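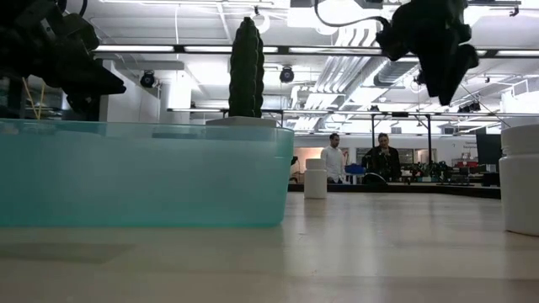

One tub, one table: a morning with the woman behind Prellitz

I got to Kotbridge early, which never happens to me, and the first thing I saw on the table was a cactus. A big one! Tall, ribbed, dark green, in a square white pot, and I'd gotten as far as wondering who waters it before I figured out that it was fake.

"Everybody touches it," said the owner of Prellitz, and handed me a coffee. "Go ahead. Get it out of your system."

I touched it. Then we sat down and talked for most of the morning about putting things away, a subject I thought I had maybe twenty minutes of questions on. (I filled the notebook and finished on the back of a parking receipt.)

Prellitz is her tidying business. She started out doing closets and kitchens, moved on to garages, and these days about half her work is in shared rooms: craft studios, school labs, the back halls of offices, any place where a lot of people use the same tables and all of them think the mess belongs to somebody else. She asked me not to use her name. Her clients are her neighbors, she said, and they'd all be trying to guess whose garage was whose.

I started with the tub. If you've ever hired her, you know the tub. The one on the table that morning was an aqua blue you can see light through, wide and deep, sitting right at the near edge where you couldn't get to anything else without dealing with it first.

"That's on purpose," she said. "It goes between you and the table. People want to start in the far corner with the interesting stuff. The tub makes you start in front."

So what goes in it?

"Whatever you can't decide about in the time it takes to pick it up. You pick up a thing, you know where it lives, you take it there. You pick up a thing, you don't know, it goes in the tub and you keep moving. The worst thing you can do is stand there holding a roll of tape and thinking about your life."

I said I had stood holding a roll of tape and thinking about my life that very week. She said she could tell.

Why see-through?

She has strong opinions on this and I'll try to get them down the way she said them. "A solid bin is a drawer with no dresser. You put the lid on and it's gone, you've just bought yourself a very neat hole. With a clear one, or a tinted one like this, you walk past and you still see there's something in there. You don't have to know what. It just bugs you a little. I want it to bug you a little."

She used to buy perfectly clear ones and switched to tinted when a client in Vumach (that's the next town over, if you're not from here) complained that her hallway looked like a shop window. The color takes the edge off. You get a sense of shapes and not much else, and she says most families can live with that for a week, where the clear tubs got shoved in a closet by the second evening.

A week is the limit, by the way. Anything still in the tub after that gets a home, gets given away, or goes back to whoever bought it.

About those white containers

There was a little white bottle with a flat cap over toward the far side of the table, and a larger white container with a wide lid off to the right. I pointed at them and asked what was in them, and I got a look.

"See, you had to ask," she said. "That's my whole speech about white containers, you just gave it for me."

White plastic with a lid is the great enemy, it seems. She doesn't mind the containers themselves, they stack well and they wipe clean. What she minds is a plain one sitting on a shelf with others like it. In a shared room people will open three to find the right one, and then leave all three out. At one craft studio she did a full shelf count before she started, and the number was 285 containers, of which 32 had a label anybody could still read.

"And some of those were wrong!" she said. "One said buttons. It was rice."

Her fix is dull and she knows it. You write on the side and you write on the lid, same words both times. The side is for when it's on the shelf and the lid is for when it's on a table and you're standing over it. She uses a fat black marker on masking tape. She owned a label printer for a while and it's now in a box in her own garage, along with, I'm quoting, "all the other things I tell people not to buy."

I asked if I could see her garage. No, I could not.

Big rooms, small tables

The room we were in was nothing like the places I'd pictured her working. It's bright in there, long light fixtures across a white ceiling, ducts and rails all out in the open, and there were people at work past the table while we talked. I kept lowering my voice and she kept not lowering hers.

She likes rooms like that. "In a house, every object has feelings attached. You can't move the ugly lamp, it was an aunt's. In a workroom people get much more sensible. You say, does this need to be on the bench? And they say no. And it's off the bench! I could cry."

But the big rooms have their own problem, and that's distance. If the shelf is all the way across the floor, people won't walk to it. They'll put the thing down on the closest flat surface and swear they're coming back. So she splits a big room up and treats each table as if it were a little room of its own, with its own tub and its own short list of things that get to stay out. Five items is her usual rule. She's been talked up to seven, once, by a pottery group, and she still thinks she was robbed.

The longest job she's ever done was the old Uchida warehouse on the river side of town, when it was being turned into studios. It took her 28 working days. She kept a tally of everything that left the building (she's a tally person, it's all in green notebooks) and it came to 634 items, not including the coat hangers. I asked what she had against the coat hangers.

"I stopped counting them. They were breeding."

So, the cactus

I'd saved it for last. Fake plants seemed like such an odd thing for her to be in favor of. It doesn't do anything, it takes up a good bit of table, and if I had one on my desk she would surely make me put it in the tub.

She laughed at that one for a while. Then she told me she lets every table have one useless thing, and it counts as one of the five. She used to be strict and clear everything, and the tables looked wonderful on the day and were buried again inside a month. A bare table looks like free parking, was how she put it. Put something tall on it that people like, and they leave a bit of space around it, and they'll even straighten the stuff next to it.

"Tall is better than wide," she added. "A wide thing collects things. You put a nice bowl on a table, you've got a bowl of keys and batteries by lunch. Nobody has ever put their keys on a cactus."

Real plants she leaves to the client. She's killed too many to give advice. And she's firm that the pot should be plain, white if possible, with a flat bottom so it can be picked up and set down again when you wipe the table. You'd be surprised, she said, how many people clean around a thing for years.

I asked what I should do first when I got home, and I'd described my kitchen table by then, in some detail, including the pile that has its own tablecloth.

"Get a tub," she said. "Don't get four. People go out and get four, they're so excited, and now they have four tubs to tidy up. Put it at the front edge. Do ten minutes and go eat something."

I bought the tub on the way home. They were out of blue, so mine's green, and it currently has two phone chargers in it, a candle, the parking receipt with half this interview on it, and one door handle that doesn't seem to belong to any door in my house.

Prellitz takes bookings in Kotbridge and Vumach and is full until January. Ask about shared rooms separately, she likes to come and see those before she gives a price.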